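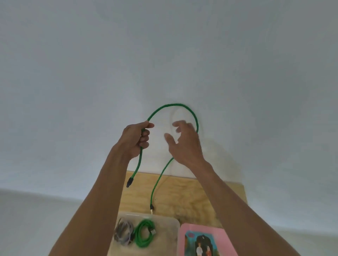
I'm trying to get hand tracking to hold up on deformable objects for a planner we're building on top of Feromo, and cable coiling is what breaks it. Rigid items are fine. With cable, the wrist pose stays good but the fingertips wander as soon as one hand lets go or moves quickly. The green braided one is typical: left hand closed on the cable, right hand open beside the loop with the fingertips blurred, and the loop throwing a faint shadow on the white wall. My segmenter marks part of that shadow as cable, so the planner gets a second strand that isn't there. Filter window is 4 frames. Has anyone got a sensible way to handle this before it reaches the planner?
gridlock_tam

Re: Fingertip drift and shadow strands
Posted by: oldservo
Four is too short if the fingertips are blurring. Try a longer window on the fingers only and leave the wrist alone. What are you using for the cable model?

Re: Fingertip drift and shadow strands
Posted by: gridlock_tam
Chain of 100 nodes, fitted to the mask each frame and started from the previous fit. Segmenter is the stock Bisten one, retrained on 300 clips of our own. Both ends get a separate detector for the connectors, and that part works well enough.

Re: Fingertip drift and shadow strands
Posted by: mossy_kernel
I wouldn't touch the filter. A longer window just delays the error, and then your release event comes late as well. Fix the mask. A grey shadow and a bright green cable are easy to tell apart on saturation. We put a plain colour check after the segmenter in Vollden and the ghost strands went.

Re: Fingertip drift and shadow strands
Posted by: oldservo
That works until the cable is grey.

Re: Fingertip drift and shadow strands
Posted by: gridlock_tam
Which is my problem, as there are grey ones in the set too. Same task, looking further down: 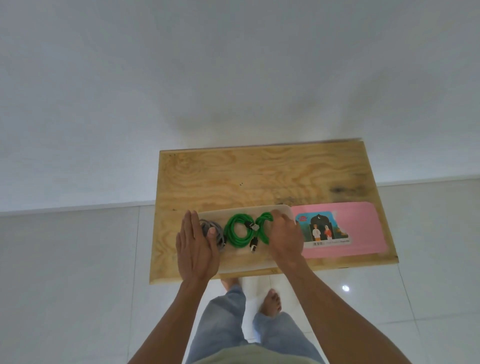

Grey and green coils side by side on the tray, right hand on the second green loop.

The colour check would do for the green. On the grey coil I'd expect it to throw away real cable along with the shadow. The other trouble with this view is that the left hand hides part of the grey coil, so the fit has to guess what goes on underneath. It usually guesses a straight line.

Re: Fingertip drift and shadow strands
Posted by: mossy_kernel
Fair enough on the grey. Then run the check only where the mask falls on the wall. You have the board edge, so you know which pixels those are.

Re: Fingertip drift and shadow strands
Posted by: pk_feeder
For the hidden part, don't fit it at all. Freeze the nodes under the hand mask and mark them as unknown. The Blomqvist planner accepts unknown segments and plans a grasp on what it can see. Not sure whether Feromo does.

Re: Fingertip drift and shadow strands
Posted by: oldservo
It does from build 111 on, but the flag is off by default. I still think the finger window is too short.

Re: Fingertip drift and shadow strands
Posted by: gridlock_tam
We're on an older build than that. I'll update, freeze the covered nodes and limit the colour check to the wall. Filter stays as it is for now so I only change one side at a time. Will post the numbers when the full set has been rerun.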